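Informe de seguimiento para la dirección – línea de acabado y plegado, taller de Guzmán
Preparado por Gwenaël Lefèvre, 12 de agosto

Compartir (20) · Comentarios (2)

Querida dirección, queridos compañeros de Brativeck:

Antes de entrar en materia quiero daros las gracias, porque sé que en febrero no era fácil aprobar un presupuesto para algo que todavía sonaba a promesa. Me pedisteis un informe corto y ya sabéis que no es lo mío, pero he procurado que se lea de un tirón y que lo importante quede arriba: el proyecto avanza, va algo por detrás del calendario en la parte de bolsas y fundas, y el ambiente en el taller es bastante mejor de lo que yo temía cuando empezamos.

Lo que nos propusimos era automatizar la parte más repetitiva del acabado: coger la pieza, estirarla, doblarla y dejarla lista para la caja. Con las piezas rígidas Volex lo tuvo resuelto pronto. La tela es otra historia. Una funda con cremallera se arruga de una manera distinta cada vez, la cremallera tira hacia un lado y el tejido hacia el otro, y lo que una persona con oficio corrige sin pensarlo hay que enseñárselo a la máquina a base de repetir. Por eso el plan cambió en primavera y pasamos a registrar el trabajo manual con pinzas de mano, una en cada mano, hechas por personas del propio taller que conocen la pieza de sobra.

Llevamos 602 demostraciones grabadas, de las cuales 207 corresponden a fundas y estuches de tela con cremallera. Son las más lentas de hacer y también las que más descartamos. Al principio trabajábamos con la mesa completamente despejada, y el equipo de Skollerdale nos convenció de dejar cosas alrededor, como ocurre en cualquier puesto de verdad: bolsas, alguna caja, gomas elásticas. Al grupo le hizo gracia, después de tantos años oyendo que había que recoger.

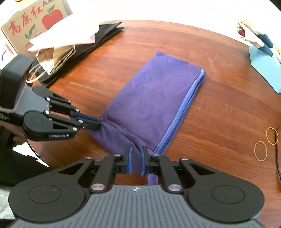 Lo que más nos cuesta sigue siendo coordinar las dos manos. Una sujeta el borde y la otra recoge la tela sobrante, y si la segunda se adelanta se forma un pliegue que ya no hay quien quite. Las compañeras de acabado lo explican mejor que yo – dicen que hay que «esperar a la tela» – y esa frase ha terminado escrita en la hoja de instrucciones, tal cual. También hemos pedido a Volex que revise el peso de las pinzas, que al cabo de un buen rato se nota en las muñecas. De momento hacemos turnos de 20 minutos con descanso, y quiero que esto se mantenga aunque nos reste ritmo.

En cuanto a las personas, que es lo que de verdad me preguntabais en la última reunión, os cuento lo que veo. Al principio hubo desconfianza, y era lógica: a nadie le gusta enseñar su trabajo a un aparato sin saber qué pasa después. Ayudó mucho que pusierais por escrito que ningún puesto de acabado se suprime durante el proyecto, y os ruego que esa carta se renueve antes de que venza. Dos compañeras se están formando para supervisar la celda y revisar las grabaciones, y les ha cambiado la jornada: menos horas de pie doblando, más pantalla, más discusiones sobre qué es un pliegue bien hecho. Una está encantada. La otra echa de menos las manos ocupadas y me ha pedido alternar, cosa que me parece muy razonable y que ya hemos organizado.

Queda pendiente la cuestión de la categoría. Están haciendo un trabajo distinto y su nómina dice lo mismo que antes. Sé que no depende solo de vosotros, pero lo dejo aquí para que conste.

Para el próximo periodo os pido:

– Autorización para prolongar las grabaciones de tela, que aún son pocas en los tamaños pequeños.
– Un segundo juego de pinzas, para no parar cuando el primero va a revisión.
– Una visita vuestra al taller, sin prisas y a ser posible por la mañana, que es cuando están los dos turnos y la gente tiene ganas de contar cosas.

El detalle de gastos va en hoja aparte. No hay desviaciones, salvo el transporte desde Skollerdale, que se pagó dos veces por un error nuestro y ya está reclamado.

Un abrazo y gracias de nuevo por la paciencia,
Gwenaël

Contacto: oficina de proyectos, Brativeck · © Brativeck · Volver arriba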